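4.2 What people say when they mean white

The trouble with white is that everybody is sure of it until they have to buy some. The Vinden list, which we took over from an earlier study of house paint and tidied as best we could, holds 934 names sold as white or as something a tired shopper might accept in its place. Very few of them contain the word. The rest call on milk, bone, chalk, sheep, assorted weather and, in one case, a county. We have kept the county in the analysis, though it pulled the averages about in a way we did not enjoy.

Our first question was whether the names carry any news about the paint. On the whole they carry a little. Names taken from food tend to belong to yellower paints, and names taken from weather to bluer ones, which will surprise no one who has seen butter or fog. Names taken from places carry nothing that we could find. A reader who knows the village in question may feel otherwise, and is probably thinking of a particular cottage.

The second question was how people talk about white when no tin is involved. For this we used the Ospina diaries, in which members of the public wrote down any remark on colour they heard or made at home. White comes up a good deal less than it should, given how much of a house is painted with it. People mention it when it has gone wrong. A white shirt is remarked on after the wash and a white ceiling after the leak. In between, white is what things are before anyone has made up their mind. Figure 2 shows white surfaces of the sort that pass without remark: one word does for the lit side and the shaded side alike, and we suspect most diarists would have used it and gone back to their tea.

Figure 2. White surfaces, smooth and seen in light and shade.

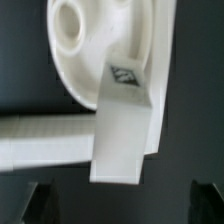
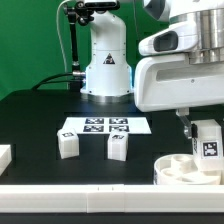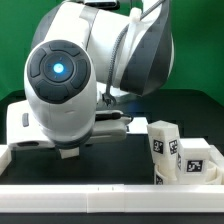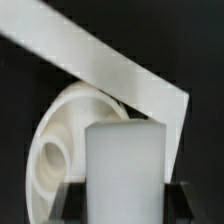 One diarist wrote in the margin that the whole exercise was daft, that she had painted the same hall twice in what the shop swore were different whites, and that her husband had asked both times when she meant to start. We quote the rest in full, as it puts our main finding better than the tables do: "You only see the new white if you leave a bit of the old one next to it, and then you have to look at that bit for years."

She is right about the leaving. When paints from the list were shown one at a time, people called nearly all of them white and gave the answer quickly. Put side by side, the same paints became cream, grey, pinkish, "hospital" and, more than once, "dirty". It seems hard on the paint. The effect held in both Pesside and Bilimico, although the people of Bilimico were readier to say "dirty" and we have no explanation we would care to defend in print.

We then asked whether fancy names help. A set of 44 names was read aloud without the paints, and listeners were asked to pick the matching card afterwards. They did badly. Plain names such as "warm white" did better, though "warm" meant yellow to most listeners and pink to a stubborn few, who could not be talked round and in fairness had not asked to be.

There are limits to all this. The cards were matt, and walls are often not. The lamps in Pesside were replaced part of the way through with ones described on the box as white. Sessions before and after the change are reported separately in Section 5, where the reader will find that the lamps mattered more than the names did.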